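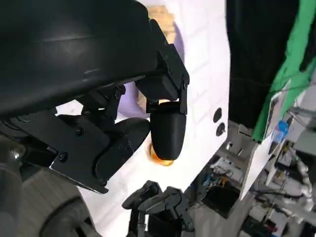

The Long Afternoon of the Office Tea Break

My first job that came with a desk was at a company called Orkex, which sold shelving to other companies, and what I remember best about it has nothing to do with shelving. At half past three every afternoon, a bell rang. It was a little brass hand bell that lived on top of the filing cabinet, and whoever happened to be nearest would give it a shake, and the whole second floor would get up, more or less at once, and go stand in the kitchen for fifteen minutes.

I was twenty-three and thought this was the silliest thing I had ever seen. I had come from a restaurant, where a break meant eating fries over a trash can, and I couldn't believe grown adults were being paid to stand around a kettle and talk about their gutters. By the end of the first month I was watching the clock for it. By the end of the year I was the one ringing the bell, and a little too early, I was told.

I have been thinking about that bell a lot this winter, because I've spent a good part of it asking people about their breaks at work. It started as a small question (do you still take one?) and it got away from me, the way small questions do. I put a note in this magazine's back pages last May asking readers to write in, and 91 of you did, some by email and quite a few on actual paper, one of them on the back of a pay stub. I have read every letter twice. A few of them I've read more than that.

A lot of you miss it, and you miss it in great detail. You remember the brand of cookies, the vending machine that took your quarters, the supervisor who brought her own spoon and took it home again. A woman who worked the switchboard at a hospital in Ohio wrote four pages about a radiator. It was where everyone on her shift leaned, she said, and there was an order to it, and when you had been there long enough you got moved down to the warm end. She got the warm end the year she left.

The formal break has an older history than I expected. Mill owners fought it, then put up with it, and then during the war years a good many factories discovered that people who stopped for ten minutes in the middle of a shift made fewer mistakes at the end of it. After that came the carts. If you're old enough, you may remember the cart: the rattle of it coming down the hall, the big urn, the tray of crullers that was always picked over by the time it got to Accounts. My mother worked in an office with a cart, and she could do an impression of its one bad wheel that made my father put down his newspaper.

The cart went away when the machines came in, and the machines mostly went away when offices got real kitchens, and somewhere in all that shuffling the fixed time went away too. You could have coffee whenever you liked. That was a kindness, and I don't want to be the person who complains about kindness. But several of you pointed out the same thing, which is that when you can go any time, you go alone, and you carry the cup back to your desk and drink it while you read your messages.

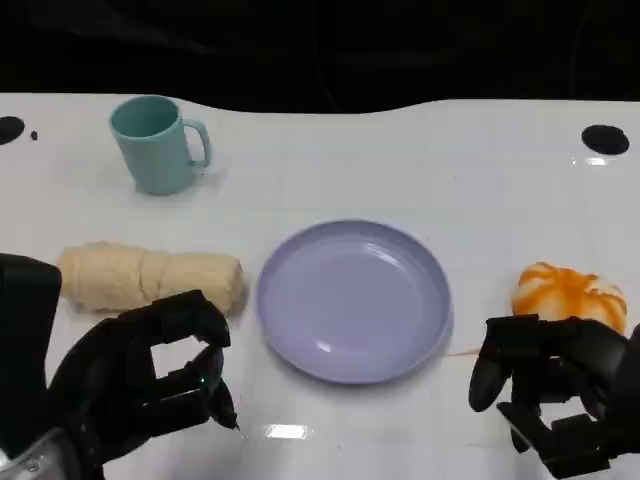
And then there is the matter of the cup itself, which took up more of your letters than any other subject. I had asked nothing about cups! I'd asked about time. But people feel very strongly about what they drink from at work, and they feel even more strongly about other people drinking from it. One reader has used the same mug in four jobs and three states and wraps it in a sweater for each move. Another left hers behind when she was let go, and was too proud to call and ask for it, and she still looks for the same one in thrift stores. That letter stayed on my kitchen counter for a week.

I was curious enough about this to take a drive out to Unditholm, where a small pottery called Fandilier has been making plain, heavy, sensible mugs for the better part of my lifetime. It's a long low building behind a feed store, and you smell the feed store first. They don't give tours, exactly, but if you stand in the doorway looking interested someone will eventually ask if you want to come in out of the wind, and I did.

The order book was open on the counter. The year before, they had fired 3474 mugs, which seemed like a great many to me and was described as a slow year. The best year was 2000, when a bank ordered one for every employee with the date on the side. They still turn up, I was told, mostly full of pencils. I asked what people want in a mug for work, as opposed to one for home, and the answer came so fast it must have been given before. They want it to look like nobody else's, and they want a handle that takes a whole hand. At home people will put up with a pretty handle that only fits two fingers. At work they want to hang on.

I bought two, naturally. One of them has a thumbprint in the glaze near the foot, and I picked it for that.

On the way home I stopped for lunch at Alaoui, a diner on the county road with a pie case you can see from the parking lot, and found by pure luck that I'd walked in at the very hour when the road crew takes its break. They had pushed three tables together. They were talking about a dog, and whether the dog was too fat, and a phone was being passed around so that everybody could look at the dog and give an opinion. Not a word was said about the road. I ate my soup as slowly as I could without being rude about it, and when they got up to leave, one of them turned at the door and announced that the dog was fine, and that was evidently the ruling.

That was the thing I had forgotten about the kitchen at Orkex. We never talked about anything. I've tried hard to recall one important conversation from those afternoons and I can't come up with one. I know that the payroll clerk's sister was allergic to strawberries. I know how to get candle wax out of a tablecloth (brown paper and a warm iron, and be patient). I know an awful lot about gutters. But when my father was sick that second spring, I didn't have to explain to anyone why I was quiet, or why I needed to leave early, and somebody always seemed to have already covered my phone.

Some workplaces are trying to bring it back, with mixed results. One reader's office put it on the shared calendar under the name Connection Time and made it optional, and the first one was attended by her and a man who had come in to fix the printer. They had a nice talk. Another reader, who runs the front office of a school, tried something simpler. She bakes. She does it once a week, never on the same day, and says nothing, and lets the smell go down the hall. She wrote that it takes four minutes for the first person to show up, and that the gym teacher is nearly always the first person.

If you'd like to try it where you are, your letters had plenty of advice in them, and I'll pass along what came up most. Keep it short, fifteen minutes at the outside. Stand up if you can, because people who sit down start in on meetings. Have something to eat that needs a napkin. Whoever is in charge should come, and should leave first. And put the phones somewhere else, unless there is a dog to be looked at, in which case I think the road crew has settled the question.

I should say that not everybody agreed with me. A bookkeeper in Maine wrote a very courteous letter to say that she had spent 30 years being dragged away from her columns to eat sheet cake with people she saw all day as it was, and that she looked on working alone in her spare bedroom as a gift from heaven. She takes her tea at ten and again at two, with the radio on and her feet on a hassock. I read that one out loud to my husband, and he said it sounded wonderful, and we were both a little envious for the rest of the evening.

As for me, I work at home now too, most days, at a table by the back window. I bought a bell last fall at a yard sale. It isn't brass, and the clapper sticks, but I ring it at half past three and put the kettle on, and the neighbor, who can hear it over the fence when the windows are open, has started coming by. She brings her own cup.

March 2020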